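4.2 The bottle task

We built the whole cell in the shared workshop at Nunville over one November, mostly in the evenings, and I'll admit the decor got more votes than the wiring did. Both arms run on the Gasora controller, and each one carries its own small camera up by the gripper. I like those wrist views a lot – they get you right down among the bottles, and they're also where most of our headaches come from. 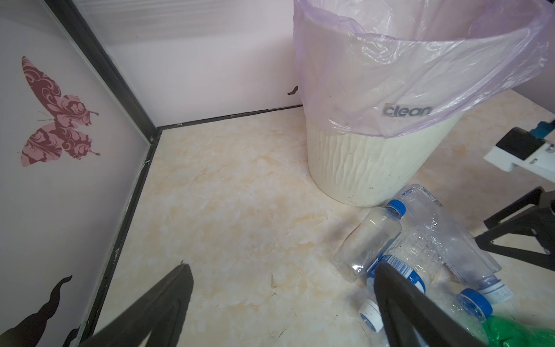 Figure 3. Wrist view of the bottle pile, with the lined bin behind it.

Clear plastic on a marbled floor is rough on a detector! Our first model, trained on 900 labeled views, kept mixing up caps and swirls in the floor pattern. Going up to 2,000 helped more than any clever trick we tried (and Rónán Fahy tried plenty of them). For planning we lean on a second, fixed view that takes in both arms at once, so the planner can tell which gripper is busy and which one is free.
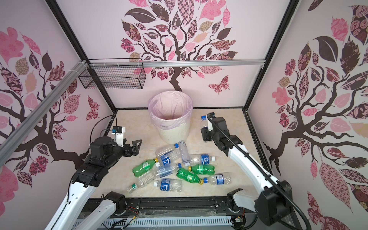 Figure 4. Fixed view of the cell: right arm holding a clear bottle upright, left gripper open.

We logged 721 picks this way. The green bottles gave us far less trouble than the clear ones, and I'd put that down to color, though we haven't tested it properly yet.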